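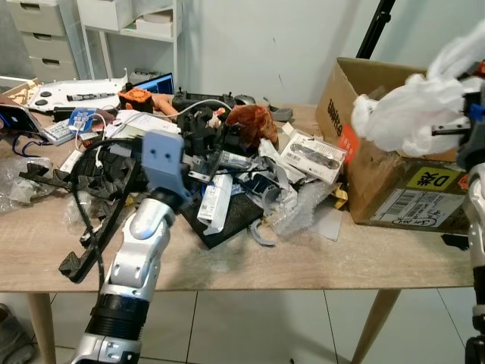
使用手册连载 / 安装与首次设置
2/1/20 文:Jeptoo Nyaga 校对:Jhun Tan
阅读 419 分享 129

第二章 给 Zikbridge 标签机安家,打出第一张标签

第一章里我们已经把箱子里的东西对过一遍了,这一章就正式动手。您要是还没对过,也不要紧,手边有主机、电源线、一卷 Fillurex 标签带和那张薄薄的快速卡片,就可以往下走。第一次设置请别赶时间,泡杯茶,茶杯放远一点就行。

2.1 选位置

1. 找一处平稳的台面,给主机留出比机身宽一掌的地方。出纸口朝向您平时坐的那一侧,不然打出来的标签老往墙那边跑,捡起来怪费劲的。
2. 避开窗边直射的阳光。热敏标签带怕晒,整卷晒上一个夏天,字会发灰。
3. 机身后盖要能完全翻开。靠墙放的朋友请先翻一次试试,再决定最后的位置。

注意:不要把主机放在暖气片、电磁炉或鱼缸盖上。鱼缸盖这一条是后来加的,确实有读者写信来问过。

2.2 装标签带

1. 关机状态下按住后盖两侧的卡扣,向上掀开。
2. 撕掉新标签带外圈的胶纸,把带头拉出一小截。有字的一面朝下,纸面朝上。刚开始用的人十有八九会装反,装反了机器照样走纸,只是出来一条白的,换个面重装就好,机器没坏。
3. 带头穿过两个白色导轮之间,再合上后盖,听到“咔”的一声为止。只合一边的话,指示灯会一直闪橙色。
4. 剩下的胶纸请随手扔掉,别粘在机身上“以备后用”,它会慢慢滑进出纸口里去。

小提示:Fillurex 宽带和窄带共用一个带仓,换窄带时要先把仓里的灰色隔片推到左边。隔片推不动,多半是旧带芯还留在里面。

2.3 接电源与走线

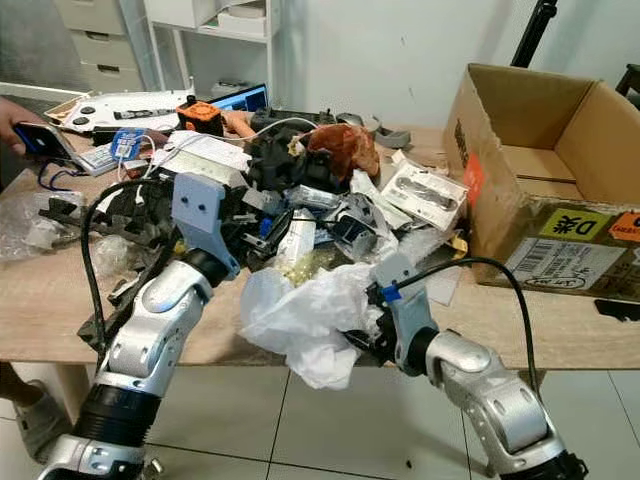
电源线请先插机身,再插墙上的插座,顺序反过来有时会让机器开机时报一次错,按一下电源键就能消掉,不过何必呢。插好以后,顺着线从头到尾看一眼,尽量让它贴着台面后缘走,转弯处留点余量。最容易出毛病的是台面上东西一多,线就只好从上面过去:像图里左边那根黑色的线,在一堆杂物上方绕了个大弯又折回来,换成标签机的电源线,您抽走底下哪样东西时都可能带到它,插头一松,正在打的那批标签就断在半路。所以走线之前,先把台面后侧腾出一条空道来,用两个线夹固定住,往后省心许多。

警告:请勿用湿手插拔电源。请勿把多余的线捆得太紧,更不要压在主机底下。

2.4 第一张标签

1. 长按电源键,等指示灯由橙变绿。
2. 按“走纸”键一次,撕掉最前面的空白段。
3. 输入您想打的字。头一张打什么都行,我自己打的是“螺丝(长)”,到现在还贴在抽屉上。
4. 按“打印”,等纸完全停下再撕。往斜上方撕,切口比较齐。
5. 贴之前把抽屉或盒子的表面擦干净,晾干,贴上后用拇指从中间往两头抹。

出厂默认的字号是给文件夹用的,贴小零件盒会嫌大。按住“设置”键进入菜单,选第2项“字号”,往下调一档。要是您的盒子特别多,建议一开始就把字号、边框都定下来写在纸上。Rehema Rugemalira 给家里的储藏间贴标签,用掉了超过161张,贴到后半程才想起来改字体,结果左边一面墙是圆体,右边一面墙是黑体,她说看久了也习惯了。

2.5 标签怎么写才好找

说明书本来管不到这里,但问的人实在多,就多啰嗦几句。名称写您嘴上平时叫的那个词,家里人都管它叫“小夹子”,就别写“弹簧固定件”。一只盒子装了两样东西,两样都写上去。日期只给会过期的东西写,胶水、电池、密封圈之类。“杂项”可以有一盒,有了第二盒,就该坐下来分一分了。

布面和毛糙的木头上普通标签带粘不牢,请改用加强型,或者用打孔标签系绳子。加强型的背胶撕下来会留痕,租来的柜子请先在背面试贴。

2.6 暂时用不上的时候

超过一个月不用,请取出标签带,装回原来的袋子封好,拔掉电源,后盖合上防尘。Rweyemamu 款的布套可以直接罩在机器上,没有布套的,拿块干净的旧毛巾也一样。再次使用前先走一小段空白纸。

打印头的清洁放在第三章,由 Kęstutis Eglītis 来写,他预计九月更新那一部分。在那之前如果字迹出现竖直的白线,先换一卷标签带试试,请不要用酒精以外的东西去擦打印头,牙膏也不行。

评论 2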